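About Trommont Play School

We opened our doors with 4 children, one borrowed rug and a lot of picture books. Today we have 27 children aged two to five, and we still know every grandparent by name! Our days are built on long stretches of play, plenty of songs and a proper sit-down lunch.

Trommont is a small place and we like it that way. The morning group starts at 8:30 with free play, then everyone heads outside, rain or not (please send boots).

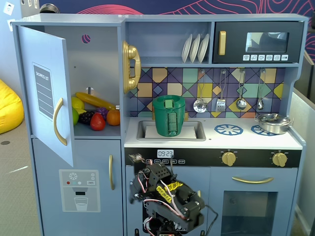 Toy fruit in the play kitchen fridge

Families often ask what we teach. Counting, sharing, zipping a coat, waiting for a turn on the slide – it all goes in together. Older children also join the Brosovon Walk, our weekly trip along the creek path, where they collect leaves and argue happily over whose stick is longest.

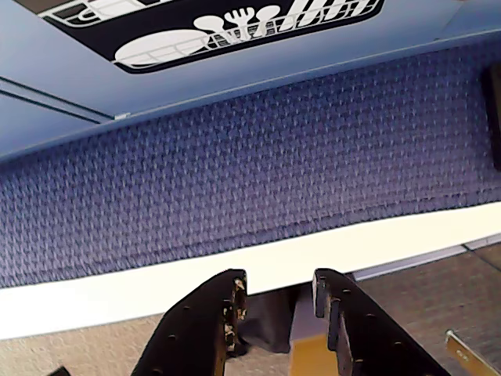 Words by Bontu Tsegaye, Director
Updated 5 June 2026

I came here as a classroom assistant and never wanted to leave. Our library corner now holds 448 books, many of them passed on by families whose children have moved up to the big school. Every child may take one home overnight, and yes, the dinosaur ones go first.

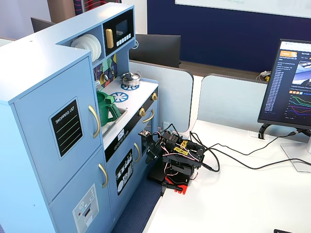
Talking is at the heart of our language work, and it happens all day long. We tell stories at the snack table, make up rhymes while we wash hands and let the children dictate letters to us. Early writing grows out of the same chatter. A heading like the "SHOPPING LIST" on the toy fridge, with lines under it, is a lovely nudge for a four-year-old who wants to "write" milk and bananas in squiggles.

Visits last 30 minutes and you are welcome to bring your child along. Call the office or stop by at pickup time and we'll find a morning that suits you.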